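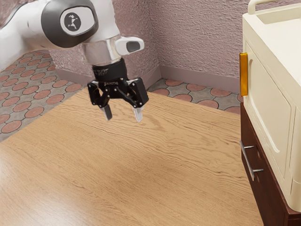
Week 4 handout – notes to go with Wednesday's visit to Ranlow

Bring this with you, and please read the first half on the bus. I wrote it after my own trip there in March, when I came home with nine pages of scribbles and most of a sandwich in my bag.

The morning starts at the simulation desk. Ranlow tries every new task in a simulated kitchen first, with an arm and a two-finger gripper over a wooden table, and that's where you'll get your first go at the controls. Watch the fingertips before you move anything! An open gripper has a gap of a certain width, and your object has to fit in it with a little room on both sides. I forgot this and knocked a simulated mug off the table three times in a row.

Things to listen for in the talk:

Joint versus wrist. The big joints get you near the object, and the wrist sorts out the angle. You'll hear "end effector" a lot – it just means whatever is bolted on at the end, in our case the gripper.

Approach height. The Ranlow people like to stop above the object, line up, and then come straight down. Ask them how high. I got a different answer from each person I asked, and I'd love to know what you get.

Randomizing. They change the walls, floors and cabinets between runs so the software doesn't get too attached to one room. The batch I saw had 3929 runs in it, built with a tool called Valente. Don't worry about learning Valente, we're using Jarnstead in lab.

After lunch you'll see the real arm on the shop floor. Stay behind the yellow line, tie back long hair, and no leaning on the fence (I was told off for this).

For next week: write 300 words on one thing that would be easy in simulation and hard on the real arm. A sketch is welcome. The Privari reading is still due too, sorry, but only through section 6.

The bus leaves from the north lot at 8:15.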